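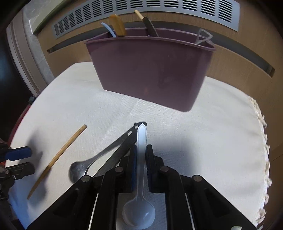 The hand-held grippers at Dollness come back to the bench every 100 hours of use, whether anyone has complained about them or not. Bohdan Kushnir keeps the log. On the morning I visited, he had one pair in pieces on a rubber mat and another waiting in a padded case with a strip of tape across the lid that said STICKY LEFT.

Dollness works on kitchen handling. People carry the grippers through ordinary jobs, sorting utensils and clearing tables, and the recordings go to the group that trains the arms. The tools lead a harder life than the arms do. They get knocked against bins, leaned on, and handed from one person to the next several times a day.

Kushnir starts with the pads. On this model they are blue and ribbed, one on the inside of each finger, and they do nearly all the holding. He wipes each one with a damp cloth, then bends it back with his thumb and looks along the ribs. Kitchen grease fills the grooves first. After that the edges round off, usually near the tip, where people tend to pinch.

"A plastic spoon tells you more than a gauge," he said. "It's light, it's smooth, and the handle is thin. If the pads are tired, it turns in the grip."

He closes the fingers on the spoon handle, holds it for a count of 14, and tips the tool to either side. If the spoon rotates, both pads are changed. He no longer replaces only the bad one. A new pad opposite an old one grips unevenly, and the people using the tool start to correct for it with the wrist without knowing they are doing it.

The linkages take longer. Each gripper has four pivot pins, two to a side, and a little play in any of them shows up at the fingertips as a lot. Kushnir works the trigger slowly with one finger resting on each pin in turn. A good pin feels like nothing. A worn one ticks. He puts a single drop of light oil on the joint, works it through, and wipes off whatever comes out. Too much oil travels forward to the pads, a mistake he made in his first month and still brings up.

Alignment comes last. Yasaman Hashemi, who wrote the procedure, wants the two fingers to meet flat along their whole length with a slip of paper between them. The paper should pull out with the same drag at the top and the bottom. If it doesn't, the backing blocks are loosened, squared up, and tightened again a quarter turn at a time.

Then the camera. The lens is wide enough to bring in most of a table along with the fingers, and a mount that has shifted even slightly moves everything in the recording. Hashemi checks it against a printed card and compares the result with the one from the last service. In December one mount drifted for most of a week before it was caught, and 300 clips had to be set aside.

The whole service takes Kushnir under an hour for a pair, if no screws are stripped. Stripped screws go in a jar by the vise. He fitted new pads to the left tool, wrote the date on the log sheet, February 25, 2022, and reached for the case with the tape on it.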